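Stostbridge laundry room reopens, socks not included

STOSTBRIDGE, February - The shared laundry at Kokkinos House is open again, with a washer for anyone who has run out of clean shirts.
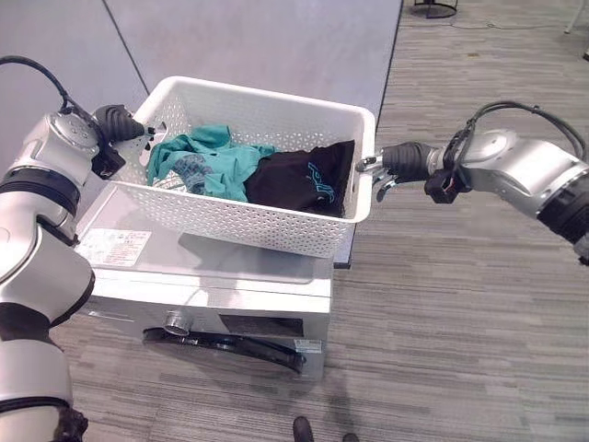

A mixed load in the white basket.

"People asked for somewhere to put a basket down," said manager Marina Koutsoukos. "We listened. It took 2 meetings." The top of the washer now does the job.

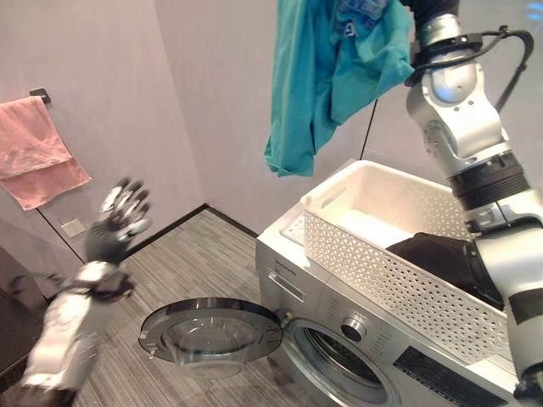
Rules of the house

Check pockets. Wash darks with darks - the teal garment is a matter for your conscience. Loads left past 4 p.m. go on the shelf.

Glassware goes back to the kitchen, says Ourania Tsolakis, who keeps the lost property list.
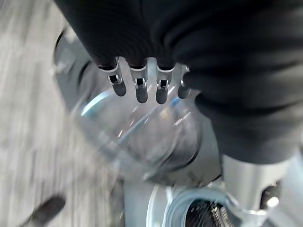
Clear glass, close up.

Contact: Marina Koutsoukos, Kokkinos House, Stostbridge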